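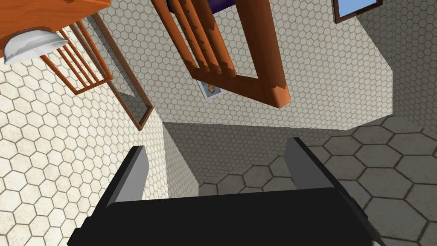
開いた状態のグリッパー(レンダリング)

件名:支援者数が画面とCSVで一致しない/入金額も合わない気がする
受付窓口:Arkby プロジェクトオーナーサポート
起票者:Irja Aaltonen(Cimon)
担当:Mohcine Lahlou
優先度:中 → 高 → 中
状態:解決済み(付帯事項1件を残す)
分類:支援者リスト/エクスポート/精算
表示順:古いものから

9:42 Irja Aaltonen
お世話になっております。Cimonのアールトネンです。10月に終了した湯たんぽカバーのプロジェクトの件でご連絡しました。

プロジェクトページの支援者数は2,236人です。管理画面からダウンロードした支援者リストのCSVは2,166行です。見出し行は数えていません。見出し行を数えるほど落ちぶれてはいないつもりですが、念のため三回確認しました。

目標の2,000人はどちらの数字でも超えているので、お祝いはもう済ませました。ケーキも食べました。ただ、発送を委託しているHattoriさんに「何個送ればいいですか」と聞かれて、「2,166個か2,236個です」と答えたところ、電話の向こうがしばらく静かになりました。

差は70人です。湯たんぽカバーを70人分余計に縫うのも、70人に送らないのも、どちらも困ります。正しい数を教えてください。

9:43 自動応答
お問い合わせありがとうございます。よくあるご質問に解決策が見つかる場合があります。
「支援者数が増えないのですが」
「支援者数が増えすぎて困っています」
「プロジェクトを公開する前に準備すること」

9:51 Irja Aaltonen
二番目を期待して開いてみましたが、在庫の上限設定の記事でした。増えすぎて困っているのではなく、減り方が分からなくて困っています。担当の方をお願いします。

10:28 Mohcine Lahlou
Arkbyサポートのラフルーです。本件を担当します。自動応答の件は失礼しました。あれは件名の「支援者数」という四文字だけを読んでいるらしく、四文字読めるようになっただけでも去年よりは進歩しています。

まず切り分けのため、次の点を教えてください。
・CSVをダウンロードした時刻
・開いたソフト
・ダウンロード時に絞り込みを使ったかどうか
・同じ操作をもう一度行ったとき、行数は変わるか

それから、ファイル自体は保存し直さずに、ダウンロードしたままのものを添付してください。表計算ソフトで一度開いて保存したファイルは、郵便番号の先頭のゼロが消えるなど、証拠としての価値がほぼなくなります。

10:55 Irja Aaltonen
ありがとうございます。人間の方でほっとしました。

ダウンロードは今朝の8時過ぎです。ソフトは表計算ソフトと、疑心暗鬼になってからはテキストエディタでも開きました。どちらも2,166行です。絞り込みは使っていません。というより、絞り込みのボタンがどこにあるのか、今探して初めて知りました。

さきほどもう一度ダウンロードして、やはり2,166行でした。間違い方に一貫性があるのは立派だと思います。

未編集のファイルを添付します。郵便番号の件は手遅れになる前に教えていただけて助かりました。Hattoriさんに渡す予定だったほうのファイルは、北海道と東北の一部のゼロがきれいに消えていました。

11:17 Mohcine Lahlou
ファイル受領しました。こちらで数えても2,166行です。

社内の手順書に従って、原因の候補を上から順に潰していきます。手順書の一番上には「ブラウザのキャッシュを削除してもらう」と書いてあります。数字を出しているのがサーバー側なので意味は薄いのですが、飛ばすと後で書式の欄が埋まらず叱られますので、どうかお付き合いください。

候補1:表示のキャッシュ
候補2:同じ方の複数回支援(人数ではなく件数を数えている)
候補3:決済が通らなかった支援が画面に残っている
候補4:CSVの文字化け、または改行による行の欠け
候補5:その他

経験上、たいてい5です。

11:30 Irja Aaltonen
キャッシュを消しました。数字は変わらず、かわりに銀行と、会計ソフトと、町の図書館からログアウトされました。書式の欄をどうぞ埋めてください。

11:34 Mohcine Lahlou
埋めました。図書館の件は申し訳ありません。

13:20 Mohcine Lahlou
候補2について。プロジェクトページの数字の出どころを開発チームに確認しました。結論として、あの数字は「件数」ではなく「人数」で、同じアカウントからの複数回の支援は一人と数えられています。念のためこちらでアカウント単位で数え直し、2,236になりました。画面は正しく人数を出しています。

実は以前、ここが件数になっていた時期があります。あるオーナー様から「母が九回支援してくれたら九人になった」とご連絡をいただき、直しました。お母様の熱意は数字からは消えましたが、売上には残っております。

候補2は除外します。

13:38 Irja Aaltonen
では少なくとも画面のほうは信じてよいのですね。うちの母は一回だけ支援してくれました。「様子を見たい」とのことです。

すると怪しいのはCSVか、決済でしょうか。Hattoriさんからは夕方までに個数の見込みがほしいと言われています。箱を押さえる都合だそうです。

13:50 Mohcine Lahlou
箱だけの話でしたら、多いほうで押さえていただくのが無難です。箱が余るのと足りないのとでは、余るほうがまだ静かに済みます。ただし個数の確定は待っていただくよう、Hattoriさんにお伝えください。

14:45 Mohcine Lahlou
候補3、決済について。決済代行のZostixに、このプロジェクトで確定した決済の一覧を照会しました。回答は「確定済みの決済をご確認ください」でした。それを照会しているのですが、とお返事したところ、別の窓口をご案内いただきました。別の窓口からは、最初の窓口をご案内いただきました。

現在、両方の窓口を宛先に入れたメールを送り、先方同士で話し合っていただいているところです。優先度を「高」に上げました。

14:58 Irja Aaltonen
よい方法ですね。うちでも糸の仕入れ先にやってみます。

ひとつ気になったことを書いておきます。最初の件名にも入れたのですが、入金予定額が思っていたより少ないのです。手数料の引かれ方がよく分からないので、こちらの計算違いかと思っていました。ただ、人数が違うという話のあとで見ると、こちらも違う気がしてきます。一度疑い出すと、昨日まで何とも思わなかった消費税まで怪しく見えます。

15:12 Mohcine Lahlou
消費税は無実です。入金予定額の件は重要ですので、別件にせず、このチケットで一緒に見ます。

入金予定額の画面の下のほうに「明細を表示」という小さな文字があります。灰色の背景に灰色の文字で、押せるものに見えませんが、押せます。開いたときに、リターンごとの小計がいくつ並んでいるか教えてください。

15:31 Irja Aaltonen
灰色の文字、見つけました。三か月この画面を毎日見ていましたが、飾りだと思っていました。

小計は10行あります。

リターンは全部で11種類のはずです。

15:33 Irja Aaltonen
すみません、今、大事なことを書いたのではないでしょうか。

15:36 Mohcine Lahlou
書かれたと思います。少々お待ちください。

15:59 Mohcine Lahlou
確認できました。現時点で分かったことをまとめます。

・リターンは11種類登録されている
・プロジェクトページの人数は11種類すべてを集計している
・CSVと入金予定額の明細には、11番目のリターンが入っていない
・11番目のリターンのみを選んだ方は70人

2,166に70を足すと2,236です。久しぶりに足し算で気分がよくなりました。

11番目のリターンの名称は「気持ちだけコース(お礼メールのみ)」で合っていますか。また、このコースはいつ、どうやって作られましたか。できるだけ細かく思い出していただけると助かります。

16:14 Irja Aaltonen
合っています。品物はいらないけれど応援したい、という方のために作りました。ほとんど誰も選ばないだろうと思っていたので、70人もいたと今知って、少し感動しています。感動するより先に請求漏れの心配をしている自分にも気づきました。

作り方ですが、公開して二週間ほどたってから追加したものです。新規作成の画面を開くと入力欄がたくさん出てきて気が遠くなったので、10番目の「カバー二枚セット」を複製して、いらない部分を消しました。写真を消して、数量の上限を消して、お届け予定月を消して、最後に配送設定を消しました。

配送設定を消したとき、何か確認の文章が出ました。「はい」を押しました。

16:20 Mohcine Lahlou
その文章の内容は覚えていらっしゃいますか。

16:24 Irja Aaltonen
覚えていません。長かったです。「はい」が青くて大きかったことは覚えています。

16:52 Mohcine Lahlou
検証用の環境で同じ操作を再現しました。出てくる文章は次のとおりです。

「このリターンに紐づく配送区分を削除すると、配送区分を参照する一部の機能において当該リターンが対象外となる場合がありますが、配送区分の削除を実行してもよろしいですか。」

これを読んで「いいえ」を押せる方は、この文章を書いた者を含めて社内に見当たりませんでした。アールトネン様の操作に問題はありません。

仕組みを申し上げますと、配送の不要なリターンを新規に作った場合は「配送なし」という区分が付きます。区分としての「なし」がある状態です。一方、配送ありのリターンを複製してから区分を消すと、区分そのものがない状態になります。「なし」があるのと、何もないのとは、弊社のシステムにとって別のことのようです。哲学科の出身者がいれば喜ぶところですが、開発チームに聞いたところ、おりませんでした。

CSVの出力は、支援の一覧と配送区分の一覧を突き合わせて作られています。突き合わせる相手のいない支援は、静かに落ちます。エラーは出ません。入金予定額の明細も、同じ突き合わせの結果を使い回していました。

17:05 Irja Aaltonen
説明してくださってありがとうございます。よく分かりました。分かったうえで、なぜお金の計算に配送区分がいるのかが分かりません。

17:11 Mohcine Lahlou
私も同じ質問を開発チームにしました。送料を別に表示する機能を足したときに、そのほうが早かったそうです。早かったのは事実だと思います。

17:40 Mohcine Lahlou
Zostixから回答がありました。二つの窓口の連名です。確定済みの決済に11番目のリターンの分も含まれており、70人分とも正常に決済されているとのことでした。お金は支援者様から正しくお預かりしており、オーナー様にお渡しする計算の段階で抜けていた、ということになります。候補3は除外、候補4も除外、正解は候補5でした。

本日はここまでとし、明朝、次の作業を行います。
1. 11番目のリターンに「配送なし」の区分を付け直す
2. CSVを再生成し、行数を確認する
3. 入金予定額を再計算する
お手元では、11番目のリターンを編集しないでください。気になって開くだけなら構いませんが、青いボタンには近づかないでください。

17:49 Irja Aaltonen
承知しました。近づきません。Hattoriさんには、カバーの入る箱は2,166人分が上限で、残りの70人にはメールを送るだけだと伝えました。先方は「では最初の数で合っていたんですね」とおっしゃいました。そのとおりなのですが、一日かけて元の数に戻ってきたと認めるのは、なかなか力がいります。

翌日 9:08 Mohcine Lahlou
おはようございます。作業1を実施しました。区分は付きました。

作業2で再生成したCSVは2,166行でした。

コーヒーを入れてきます。

翌日 9:15 Irja Aaltonen
おはようございます。私はもう二杯目です。

翌日 9:47 Mohcine Lahlou
原因が分かりました。CSVは押すたびに新しく作られているわけではなく、プロジェクト終了後に一度作ったものが保管され、以後はそれが渡される仕組みでした。昨日の朝に二回ダウンロードされて二回とも同じだったのは、一貫性ではなく、同じファイルだったからです。

つまり候補1のキャッシュは、場所が違っただけで、あながち外れてもいなかったことになります。手順書の作者には黙っておきます。

保管されたファイルを破棄して作り直しました。2,236行です。内訳もリターンごとに照合し、11番目が70行、すべて配送先は空欄です。お礼メールのみのコースですので、空欄で正常です。

お手数ですが、そちらでもダウンロードして行数をご確認ください。

翌日 10:02 Irja Aaltonen
2,236行あります。テキストエディタでも2,236行です。見出し行は数えていません。

11番目の方々の名前を上から読みました。お一人、うちの母と同じ苗字の方がいて、誰かと思ったら叔母でした。様子を見なかったほうの家族です。

翌日 10:26 Mohcine Lahlou
叔母様によろしくお伝えください。

作業3の再計算も終わりました。入金予定額の明細をご覧ください。小計が11行になり、合計額が増えているはずです。なお、初回のお支払いは古い額ですでに手続きに入っていたため止められず、差額は次回の支払い日に別途お振り込みとなります。差額分の振込手数料は弊社で負担します。この一文を入れるために上長と二往復しました。

翌日 10:44 Irja Aaltonen
明細、11行になっていました。手数料の件もありがとうございます。上長の方にもお礼をお伝えください。二往復で済むのは早いほうだと思います。

差額が別の日に入ると、帳簿には二つの入金が並びます。税理士に説明するための書面のようなものはいただけますか。このチケットをそのまま見せてもよいのですが、図書館からログアウトした話まで読まれるのは少し恥ずかしいです。

翌日 11:20 Mohcine Lahlou
精算内容の訂正通知書を発行し、管理画面の「書類」に入れました。経緯は三行にまとめ、図書館には触れていません。初回分と差額分の対応が分かるよう、両方の精算番号を入れてあります。

続けて、お礼メールについての注意です。11番目のリターンの支援者様への一斉送信ですが、宛先の抽出にも同じ配送区分が使われています。もし区分の修正前に送信されていた場合、届いていません。送信済みでしょうか。

翌日 11:33 Irja Aaltonen
送信済みです。先週、時間をかけて書きました。三回書き直しました。「送信が完了しました」と出ました。

翌日 11:41 Mohcine Lahlou
送信履歴を確認しました。宛先0件への送信が、完了しています。

翌日 11:45 Irja Aaltonen
0件に届いたのですね。

翌日 11:52 Mohcine Lahlou
1件の失敗もなく、と履歴にはあります。

幸い本文は残っています。送信履歴から「この内容で再送」を選ぶと、抽出がやり直され、現在は70件が対象になります。送信前に宛先の数が小さく表示されますので、そこだけ見てください。右上の、例によって灰色の文字です。

翌日 13:10 Irja Aaltonen
灰色の文字が70になっているのを見てから送りました。送る前に読み返して、四回目の書き直しをしました。「このたびは早速のご支援をいただき」という書き出しが、今となってはだいぶ図々しかったので。

さっそく返信が何通か来ています。一通は「忘れられたかと思っていました」でした。返事を考えます。

翌日 13:24 Mohcine Lahlou
必要でしたら、システムの不具合だった旨をそのままお書きいただいて構いません。弊社名を出していただいて結構です。原因を曖昧にして後で聞かれるより、支援者様への説明は具体的なほうが収まりがよい、というのがこれまで見てきた範囲での印象です。

文例を置いておきます。自由に直してください。

「お礼のご連絡が遅くなり申し訳ありません。利用しているArkbyの一斉送信機能に不具合があり、最初のメールがお手元に届いておりませんでした。ご支援は確かに受け取っております。」

翌日 13:40 Irja Aaltonen
使わせていただきます。「確かに受け取っております」のところは、正確には差額の入金後に受け取るのですが、気持ちとしては受け取っているので、そのままにします。気持ちだけコースですし。

翌日 14:30 Mohcine Lahlou
社内向けの記録を兼ねて、対応内容を整理します。オーナー様にも見える欄に書いていますので、ご不明な点があればお知らせください。

現象
プロジェクトページの支援者数2,236に対し、支援者CSVは2,166行。入金予定額の明細から11番目のリターンが欠落。同リターン宛ての一斉送信が宛先0件で完了扱い。

原因
配送ありのリターンを複製し、後から配送区分を削除したため、区分のない状態になった。CSV、入金予定額、一斉送信の宛先抽出は、いずれも区分の存在を前提にしており、該当の支援を警告なしに除外した。

対処
区分「配送なし」を付与。保管済みCSVを破棄して再生成。入金予定額を再計算し、差額は次回支払いに計上。訂正通知書を発行。お礼メールはオーナー様にて再送済み。

同じ症状のプロジェクト
調査したところ、ほかにもありました。該当のオーナー様には個別にご連絡します。アールトネン様が行数を数えてくださらなければ、このまま見つからなかった可能性が高いです。

回避策(修正が入るまで)
品物のないリターンは複製で作らず、新規作成で「配送なし」を選ぶ。複製で作ってしまった場合は、区分を削除せず「配送なし」に変更する。公開後にリターンを足したときは、明細の行数とリターンの数を見比べる。

残件
(a) 確認文の書き直し
(b) 区分のない支援を除外せず、警告を出すようにする改修
(c) 宛先0件の送信を「完了」と表示しないようにする改修

(b)と(c)は開発の予定に入りました。(a)は文言の変更だけなので最も簡単なはずですが、文言を決める会議の日程が決まっていません。

翌日 14:52 Irja Aaltonen
(a)の案を出してもよいでしょうか。

「配送区分を消すと、このリターンの支援者がリストと入金額から消えます。消しますか。」

「いいえ」を青くしてください。

翌日 15:03 Mohcine Lahlou
このまま会議に提出します。元の文より短く、しかも怖いので、通ると思います。(b)の改修が入れば支援者は消えなくなり、この文も不要になりますが、どちらが先になるかは分かりません。

ほかになければ、優先度を「中」に戻し、差額の入金を確認した時点で解決済みとします。

翌日 15:10 Irja Aaltonen
それで結構です。二日間ありがとうございました。これから縫製の指示書に戻ります。

入金日 10:05 Irja Aaltonen
差額の入金を確認しました。訂正通知書の額と一致しています。税理士からは「三行で分かるのは珍しい」と褒められましたので、転送いたします。

発送も始まりました。Hattoriさんによると、多めに押さえた箱が70個余っているそうです。引き取るかどうか聞かれています。

入金日 10:31 Mohcine Lahlou
ご確認ありがとうございます。箱を多いほうで押さえるようお勧めしたのは私ですので、その件はたいへん心苦しく思っております。弊社の補償対象に箱は含まれないと上長から回答がありました。こちらは一往復でした。

入金日 10:38 Irja Aaltonen
引き取って、次のプロジェクトに使います。次は複製しません。

入金日 10:40 自動処理
このチケットは「解決済み」になりました。

入金日 10:40 自動応答
サポートの満足度をお聞かせください。関連する記事もご覧いただけます。
「支援者数が増えすぎて困っています」

入金日 11:15 内部メモ(オーナー公開設定:オン)
残件(a)は別チケットに分離。文言案はオーナー提案のものを添付済み。自動応答の記事選定についても改善要望を出した。受付番号の通知が自動応答で届き、関連記事として「改善要望の出し方」を案内された。 M. Lahlou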